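Kitchen > Tools > Reviews > Inwood bench scraper

We use cookies to remember your settings. By staying on this site you agree to our cookie policy.

The Inwood Bench Scraper, Two Years On
By Sheldon Dufour
June 14, 2018

I bake bread most weekends, pizza dough on the odd weeknight, and I have a drawer full of gadgets I was sure would change my life. The one I grab every single time is a flat piece of steel with a handle on it. I love this thing!

It's the Inwood, the 7-inch one. I bought it at Lamden, the restaurant supply place out past Gallutbridge, on a day when I'd gone in for sheet pans (and came home without any sheet pans). Before that I had a plastic scraper that came free with a sack of flour, and it did fine until the edge got wavy and started leaving little ridges of dough behind.

The first thing you notice is the weight. It's heavier than it looks, and that helps a lot when you're dividing a big batch. I make a dough that's close to 80 percent water, really sloppy stuff, and with the old scraper I'd saw at it and get strings everywhere. With the Inwood you push straight down and the piece comes away clean. Then you tuck the blade under, give it a quarter turn, and you've got a round that holds together long enough to reach the basket.

The handle is rolled steel, no wood and no rubber grip, so it goes in the dishwasher and there's no crack for old flour to hide in. My wife finds it a bit slick with wet hands, and she's right about that. I keep a towel over my shoulder and don't think about it much. If you have small hands, try to hold one before you buy, as the handle runs the full width of the blade.

There are inch marks stamped along the edge. I figured I'd never look at them, but I use them for cinnamon rolls and for cutting biscuits, and last September I made 24 rolls for a block party that all came out the same size, a first for me.

What else? It chops butter into flour, it moves onions from board to pan, it lifts a pie crust that has decided to stay put. I've also tried the Marchetti, which has a nicer looking handle and a thinner blade. The Marchetti is better for slipping under pastry, I'll give it that, but it flexes when you lean on it and I went back to the Inwood inside a week.

Now for cleanup, my favorite part. Hold the blade low, almost flat, and push the dried dough away from you in long strokes. Scrape first, then wipe with a damp cloth. If you start with the water you just make paste.

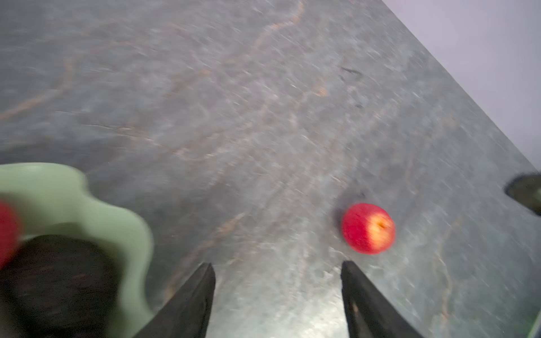
Ketsara Thepsuriya wrote in to say she'd be careful with that advice on soft stone like marble, where a steel corner can leave a line that won't rub out, and that she keeps a plastic scraper for the counter and saves the steel for the dough. Fair point, and I should have mentioned the corners. Mine were pretty sharp out of the package. I took them down with a few passes of fine sandpaper and haven't had trouble, but if your counter is marble, do what Ketsara does.

As for wear, there's one small nick near the end from the time I used it on a paint can (don't). No rust so far. I'd buy it again tomorrow, and I've already given two of them away as presents.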